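Our Visit to the Dikmont Open Day
Student project report, Automation and Everyday Work
Written by Recep Akgül for the Bikby group

1. Why we went

For our project we had to choose a workplace where machines do a job that people used to do by hand, and then go and look at it for ourselves. We had read plenty by then (maybe too much!) and most of it was about car factories. What we wanted was something closer to home, and sorting food seemed like a good choice, as all of us have stood in a kitchen putting groceries away. So when Dikmont announced an open day at its Risatthorpe workshop on Tue 28 April, we signed up the same evening and started writing down questions on the bus the next morning.

2. What we were shown

The first part was a short talk, with coffee for the teachers and juice for us, and then we were taken through to the workshop floor. I had expected something huge behind a fence, and I was really surprised at how close the tables felt, more like a school lab than a factory. The demonstration was about sorting produce with two arms that work from opposite sides of the same table. Our guide told us that the program had been practiced on 1,216 sorting rounds before the open day, and that they hoped to reach 2,992 by August.

At the table we spent the most time at, there were strawberries and lemons, and a basket and a bin within reach of the arms.
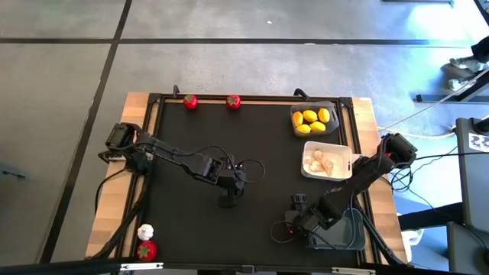
Why use two arms when one could reach most of the table?
Two arms can share the work, so that one is picking while the other is putting something down, and they can also help each other with an awkward item. The hard part is planning the moves so that they don't bump into each other, and our guide said that this took far longer than teaching them to pick.

I liked that answer very much, and it gave our group something to argue about all through lunch. Oral, the name they use for their sorting program, has to decide which arm goes first, and we had never thought of that as a problem at all. When two people unpack a bag together they just sort of manage it!

The mix of items mattered too. A bell pepper is an odd shape compared with a lemon, and garlic is small and lumpy, so a grip that suits one may be quite wrong for the next. 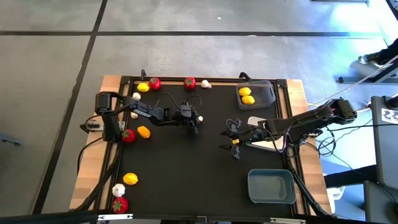

Figure 2. The two arms over a mixed set of tomatoes, lemons, garlic and a bell pepper.

3. A closer look at the grippers

After lunch we were allowed to ask about the parts, and I'm afraid we kept our guide a good deal longer than the 10 minutes on the schedule. I had imagined a robot hand with joints and a thumb, but these grippers have two plain fingers with angled tips and a small step cut into them. They carry a few scuffs and pale specks, and I found that rather comforting, like the handles of well-used tools. We also learned that squeezing is a bigger worry than dropping, at least with soft fruit, and that the force has to be set with some care.

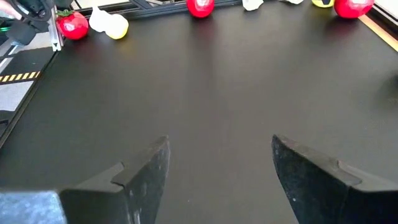
4. What we learned for our project

Before the visit our plan was to compare the speed of a person and a machine, and we have now changed it. Speed came up only once all day. Our three new topics are how the work is shared between two arms, how a grip is chosen for different shapes, and what the people in the room do while the machine is working. The last one was my idea, and I will be writing that chapter over the next few weeks. We would like to thank everyone at Dikmont for their patience, and our teacher for letting us stay for the second talk even though it meant a later bus home.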